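Einsatzstunden von Ehrenamtlichen im Hospizdienst erfassen – Hospizdienst Sostville

Anleitung für Koordinationskräfte. Bearbeitet von Kazimír Dvořáček, Stand Dezember

Die Erfassung erfolgt je Person und Monat in der Tabelle »Einsätze«. Fahrtzeiten werden getrennt von Begleitungszeiten geführt.

1. Stammblatt anlegen. Einzutragen sind Name, Datum der Schulung und Einsatzort (Sostville oder Citgate). Ohne gültige Verschwiegenheitserklärung bleibt das Feld »Status« auf »ruhend«.

2. Stunden übertragen. Die Meldebögen müssen bis 18 Uhr am letzten Tag des Monats vorliegen. Angefangene Viertelstunden werden aufgerundet. Nachtwachen, die über den Monatswechsel reichen, zählen vollständig zum Monat des Beginns.

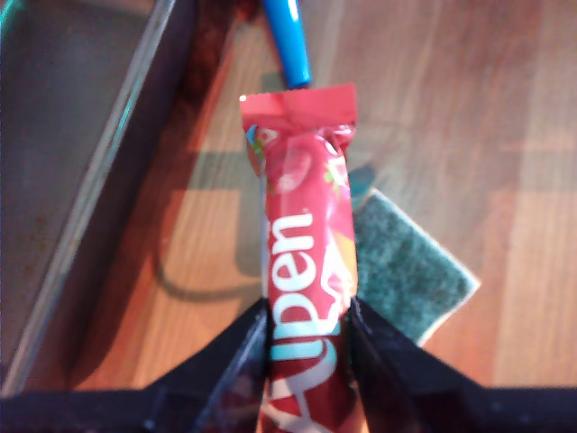
3. Kategorien zuordnen. Zulässig sind 3 Werte: Begleitung, Trauerarbeit, Verwaltung. Supervision gilt als Verwaltung, Telefonate mit Angehörigen gelten als Begleitung.

4. Summen prüfen. Im Vorjahr ergaben die Bögen von 209 Ehrenamtlichen 3.678 Stunden, davon fast 3.000 in der Kategorie Begleitung. Weicht eine Monatssumme stark vom Vorjahresmonat ab, zuerst auf doppelt erfasste Bögen prüfen.

5. Monat abschließen. Tabelle schreibgeschützt speichern und an die Geschäftsstelle Cloltuvley übermitteln. Spätere Korrekturen nur als eigene Zeile mit Vermerk »Nachtrag« und Kürzel.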